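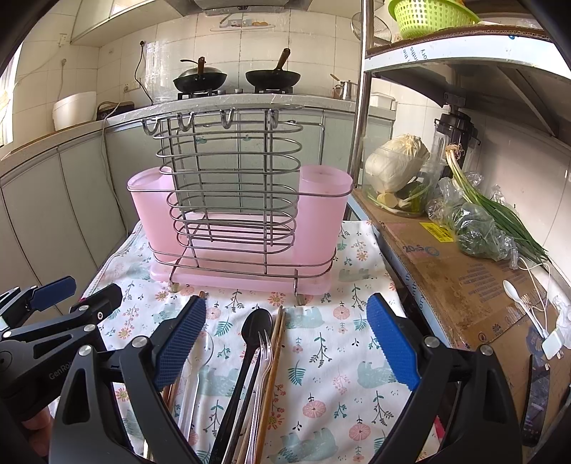
Is a divided utensil holder worth it, or is one big cup just as good?

I keep seeing those plastic holders with a tall cup at each end, a tray for a base and a wire rack in the middle, and people swear their kitchens changed overnight. I have my doubts. Right now everything of mine goes upright in one crock: wooden chopsticks, a big black plastic spoon, a few clear plastic forks and spoons that I keep for lunches. It takes up very little counter. My kitchen is small, with a two-burner stove and a rice cooker that already hogs the good spot.

What I want to know is whether splitting things between two cups does anything besides give me two cups to wash. And what is the wire part for? The listing for the one I looked at (a Tinetard) says "multi-use rack," which tells me nothing. It has 1,241 reviews and the ones I read were all from people who had owned it for a week.

Posted by crockpotdoubter

drawer_person_5
Skip it. I had a Peris one with the same layout and the tray collected gray water. If you don't dump it every couple of days it smells. One cup with holes in the bottom, standing on a saucer, does the same job and you can throw the whole thing in the dishwasher. The rack was for lids, according to the box. Mine held one lid, and the lid leaned.

Soriano Lane Kitchen
I'd say it depends on the chopsticks more than anything.

Long thin things and wide things don't share a cup well. You reach for a pair of chopsticks and get one chopstick plus a fork, and the big spoon comes up with its bowl hooked on everything else. If you cook with chopsticks every day, giving them their own cup is a real improvement. If you use them twice a month, leave your crock alone.

Wood is the other thing. Wooden chopsticks that go in damp with a lot of plastic around them stay damp at the bottom, and that's where mine turned black. I don't believe the claims about "airflow design" on any of these, since a cup is a cup, but fewer pieces per cup does mean they dry faster. Put them in tips up and shake them off first.

On the wire part: it varies by brand, so I can't tell you what yours is meant for. I've used one for a small cutting board and for pan lids. Hooks on the rail, if it has them, are fine for measuring spoons and useless for anything heavy. Before you buy, measure the depth of the counter in front of your outlet. I didn't, and the rice cooker cord had to go around the thing for 14 months until I moved it to a shelf.

Also, plastic forks and spoons are so light that they ride up and fall out whenever you pull something else. I'd put those in a drawer whatever you decide.

mostlywok
Got the Davari version. It's OK. Pink was the only color in stock. Suction feet stopped sticking after the first month, so it slides when you pull the ladle out. Would I pay full price again, no. The reviews that say it's 100 percent stable must be from people with nothing in it.

crockpotdoubter
Thanks. I went through the crock last night and the lunch forks are now in a drawer, which already helped. I'm going to put the chopsticks in a tall drinking glass next to it for a few weeks before I spend anything. Still not convinced by the rack. If somebody has a use for it other than lids I'd like to hear it.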